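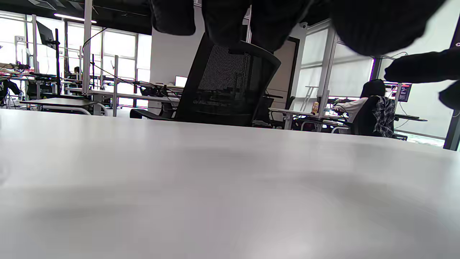 August, notebook, continued from the other book (which is full, and has tea on it)

Permissions in Hundano, second go.

Started just after nine with the thing Tiina Ojala raised last time: when you copy a board in Hundano, do the guest permissions come along with it? I had always told people no. I told the Okdale lot no, quite cheerfully, back in the spring. So I made a fresh board, called it Villa because that's the name of the template I was copying from, added one guest with comment rights and copied the whole thing twice, once from the board menu and once from the workspace list.

Copied from the board menu: guest gone, as expected. Copied from the workspace list: guest still there, comment rights and all. I did it again to be sure and got the same. Then I had Tiina do it from her login, as she is an editor and I'm an admin, and hers behaved the same way too. So it's down to where you start the copy from and has nothing to do with your role, and I owe Okdale an email. (Sent 10.40. Nice reply already, they hadn't copied anything that mattered.)

I've put a line about it in the help page draft, under "Copying a board". Wording at the moment:

"If you copy a board from the workspace list, anyone who has guest access to the original will have it on the copy as well. Open Members on the new board and check the list before you add anything to it."

Tiina thinks "anyone who has guest access" will puzzle people who don't know they have guests, and she may well be right, but I can't think of a shorter way of putting it that's still true. Leave it for now and come back with a fresh head.

Import of the Horkomdale backlog.

This took up the rest of the morning and a good bit of the afternoon. The export from their old system came over as one big file, 1,524 rows, and the importer read the lot without a murmur, which made me suspicious straight away. It's usually fussier than that! Looked through the log and 111 rows had come in with no owner. They were all items whose owner had left and been removed from the old system, so the export puts a dash in that column, and our importer reads a dash as blank. Fair enough, I suppose, but there's no warning on the summary screen, and you'd only find out if you happened to sort by owner.

Asked Horkomdale what they'd like done. They want those items kept and put under one holding name so they can share them out themselves. Easy enough: filter by owner is empty, select all, Assign. Do remember that select all only takes what's loaded on the page, so scroll right to the bottom first or you'll miss the tail end. I missed the tail end. Second pass picked up the last 19.

Dates came through fine, which pleased me no end after the trouble we had with the test file, where days and months got swapped on anything before the thirteenth. The fix is to set the date format in the import screen before choosing the file. If you choose the file first, the setting goes back to the default and doesn't tell you. I've written this on the card by my monitor as well, and I'd be grateful if whoever takes the next import would read the card.

Labels are a muddle still. The old system lets you have "Urgent" and "urgent" as two separate labels and they have used both for years, quite happily, to mean what looks to me like the same thing. There are 3 pairs like that. I haven't merged any of them – merging can't be undone, and it's their backlog – but I've sent the pairs over with a note asking which spelling they'd like to keep.

Odds and ends:

The share link on the Villa board still shows the old title after a rename. Refreshing doesn't help, but making a new link does. Logged it.

Tiina is writing up the copy test as a proper bug, in case it wasn't meant to work that way. I said I'd add my steps underneath hers, and haven't yet.

Keyboard shortcut for Assign is the letter A, but only when the list has focus. Click on a row first.

Next: labels when Horkomdale answer, then run the owner filter once more before handing over.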